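Teleop station check, Purkirik bench, before any demos get recorded

E-stop: pressed it, arm froze, released it. Good. Please do this one first, every time!

Hand controller: battery at 40 per cent, so I put it on charge (I know, I keep forgetting too).

Speed limit: somebody had left it on the fast setting from July. Back to slow while we're teaching by hand.

Joint 5: a bit stiff when I guide it through the pour. Not a fail, but I'd like another look.

Sim copy of the bench: loads fine, bucket task opens, controls go the right way.
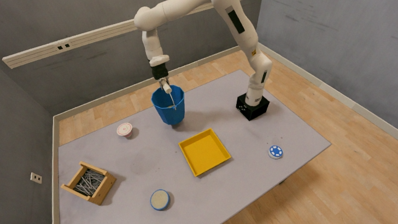
TANOLI, Aug 7, 2026

Sim comments: fingers get down into the blue bucket all right, but go easy near the rim, I clipped it on my first try and binned that demo. Yellow tray starts empty, tick. Nails are in the wooden box at the front left, tick. I'd still like the wrist view bigger, it's hard to judge depth when you're steering from the Zutulgate desk.

Signed off for sim demos. Real arm waits on joint 5.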